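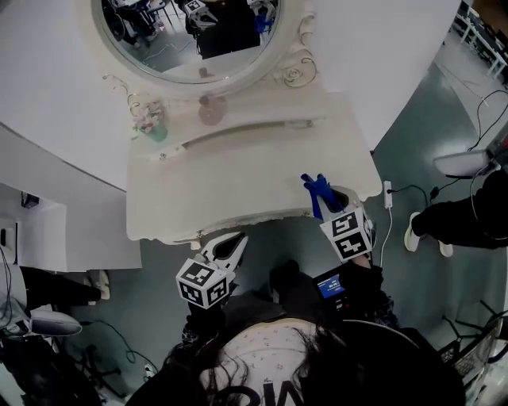 Bronarano 140 Food Waste Caddy System

The Bronarano 140 is a wheeled container for separate collection of food waste from flats, canteens and small markets. It holds 140 litres and is emptied by any lorry with a standard comb lift. Brunner supplies it to councils and private collection firms, with or without the kitchen caddies.

The body is moulded in one piece. The lid closes on a rubber seal and has a catch that opens by itself when the bin is tipped – crews do not have to get down and release it. A drain plug at the base is used for washing out.

What is supplied
Container with lid, axle and two wheels
Set of 12 kitchen caddies, with handles
Label sheet showing what goes in
Spare seal and catch

Options
Foot pedal
Key lock for shared bin stores
Tag holder for weighing and billing by household

Colours are brown or dark green. Council crests can be printed on the front for orders of 29 containers or more.

Use and cleaning
Fill to the line inside the rim and no higher. Wash with cold water and a mild detergent. Steam cleaning is fine for the body but will shorten the life of the seal. Seals and catches can be changed on site with a flat screwdriver.

Delivery
Containers are sent out stacked, lids fitted, from the Karnville depot. Allow up to 4 weeks for printed orders. The Dralletti liner range fits both the container and the caddies and is ordered separately.

Page updated January 18, 2018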